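The Gray Bin: A Gallery of Odds and Ends

Posted 4/18/21 by Marleny Urrego

Every household has a place where things go when they have no place. Ours used to be a drawer, then two drawers, then the chair in the hall that guests were politely steered away from. Since September it has been a bin, and I have become the kind of person who keeps a gallery page for it.

Marisol Arango, who shares both the rent and the blame, would like it noted that she was in favor of throwing everything out. She was also the one who put back the Carhuamaca egg timer, twice, so I take her position with some salt.

The rules are simple. An item goes in the bin if it still works, or nearly works, or if one of us gets a certain look when the other picks it up. Toys go in with the kitchen things, and string goes in with everything. We tried sorting by room for a weekend and ended up arguing over whether a funnel belongs to the kitchen or the garage. It was a long weekend.

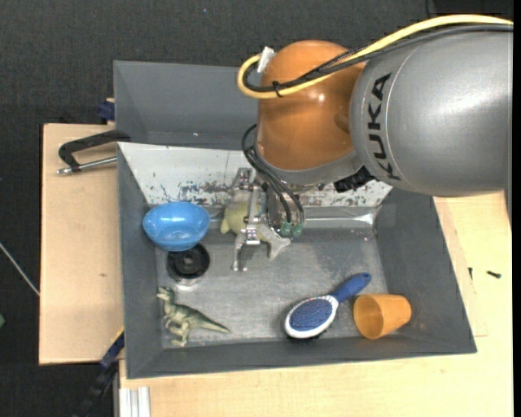
Should toys and household things be kept in the same bin?

Keep them together if you sort the bin often, and give them separate bins if you don't. Anything small, sharp or likely to leak should live somewhere else in either case.

A household bin with a toy shark sort of animal toward the back. Dull yellow-green body, pale gray forked tail, and a better claim to the deep end than most of what we own.

The bin itself is gray and shaped something like a sink, with sloping sides. I have a soft spot for a sloping side - things slide down to the middle and sulk there together, and you stop losing batteries in the corners.

A few notes for those who wrote in after the last gallery:

The Plundetti peeler is gone. It went to a cousin with strong wrists and low expectations.

The Prastau lamp switch is staying. We no longer have the lamp. Marisol has asked me to stop bringing this up at dinner.

The jar of buttons was finally counted, after a reader asked and it rained. There were 397, of which 59 matched another button in the jar. None matched a shirt.

The Dastau can opener left us in a box with 20 paperback westerns, bound for the church sale. I bought one of the westerns back. It was a dollar and I had forgotten who did it.

If you're starting a bin of your own, pick one you can lift when it's full. Go through it with somebody who disagrees with you, and do it before lunch, when people are meaner. Put the toys back last, or you'll spend the morning making the animals talk.

Next gallery: the hall chair, which can once again be sat on, and the coat that has already been left there.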